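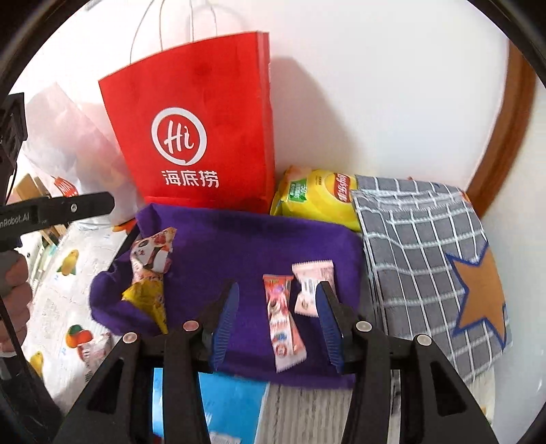
Why do people in Nundwood still buy their candy loose, by weight, when the supermarket sells the same kinds in bags for less?

Mostly out of habit and for the pleasure of choosing, as far as I could find out, and a little because buying a small amount lets you treat somebody without making a fuss of it.

Projects > Local History and Society > Student Reports > Loose Candy in Nundwood

19th June | by Shaikh, second year, Condgate College

I should say at the start that I grew up on loose candy, so I didn't come to this subject with a cold eye. My grandmother kept a dish of it on the hall table and we were allowed to take one on the way in and one on the way out (you can imagine how many times we found a reason to go out). When our tutor asked us to pick a local trade and write about how it has held on, I had my topic before the class was over, and I have enjoyed it more than anything else I've done this year.

The shop

Verkuretti is a narrow shop at the bottom end of the main street in Nundwood, between the shoe repair place and what used to be the bank. It has sold candy by weight for as long as anybody I talked to could remember. The jars are on shelves behind the counter and you have to ask for what you want. That matters more than I expected it to, and I'll come back to it. There is a scale on the counter, a stack of paper bags hanging from a string, and a stool for people who need to sit down while they make up their minds.

The family very kindly let me read the old order books, which they keep in a cupboard upstairs. I went through 3897 entries over the spring break, copying the kind of candy, the amount ordered and the month into a spreadsheet. It was slow going. The handwriting changes partway through, and whoever took over had a way of writing "mint" that looks exactly like "malt," so I had to go back and check a whole stretch of pages against the supplier bills.

What the books show

The first thing I noticed was how little the list changes. Fruit drops, mint creams, butterscotch and licorice are there in the earliest book and they are there in the latest. New kinds come in, stay for a summer and disappear. There was a sour apple drop that the shop ordered in large amounts one July and then never again, and when I asked about it at the counter I got a long sigh and the information that it stuck to the jar.

The second thing was the season. I had guessed that December would be the busiest month and it is, but July comes close behind. The family put this down to the town fair and to grandchildren staying over. Chocolate nearly vanishes from the summer orders, which makes sense in a shop with a south-facing window, and hard candy takes its place.

Talking to customers

I spent 4 afternoons in the shop with a clipboard and spoke to almost 30 customers, though I use the word "spoke" loosely for a couple of them, who were in a hurry for the bus. I had a short list of questions and gave up on it fairly early, as people much preferred to tell me what they wanted to tell me. I wrote it down afterward as well as I could.

Quite a few said they came in for somebody else. A quarter pound of mint creams for a neighbor just home from the hospital, a mixed bag for a class, a few butterscotch to put in with a birthday card. One woman told me that a big box of chocolates makes a person feel they have to give you something back, and a paper bag doesn't. I thought about that all the way home and it ended up changing the direction of my report, which had been going to be mainly about prices.

Then there is the asking. Because the jars are behind the counter, every sale is a small conversation, and for some of the older customers I think that was a good part of the reason for coming. Not everyone felt that way, I should add! A younger man said he found it embarrassing to have to point, and would buy more if he could fill the bag himself.

Prices

I compared the shop with 2 supermarkets out by the Condgate road. Weight for weight the loose candy cost more in every kind I checked. The difference was smallest for licorice and largest for fruit drops. But hardly any of the customers seemed to compare by weight. They thought in terms of a bag, and a small bag from Verkuretti costs less than the smallest bag in the supermarket, so to them the shop was the cheap choice.

Problems with my method

I only talked to people who were already in the shop, so of course they liked it. I ought to have stood outside as well, or asked at the supermarket, and I did try that once but was politely moved along from the entrance. The order books also tell you what was bought in and not what was sold, and there is no record of what went stale. If I did the project again I would ask to sit beside the register for a full week and write down each sale as it happened.

I'm grateful to the shop for the use of the cupboard, the stool and a good deal of tea. My spreadsheet is in the project folder in the college library for anybody who would like to use it, with the doubtful mints marked in yellow.

Get new student reports by email once a month. Enter your address to sign up. You can unsubscribe at any time.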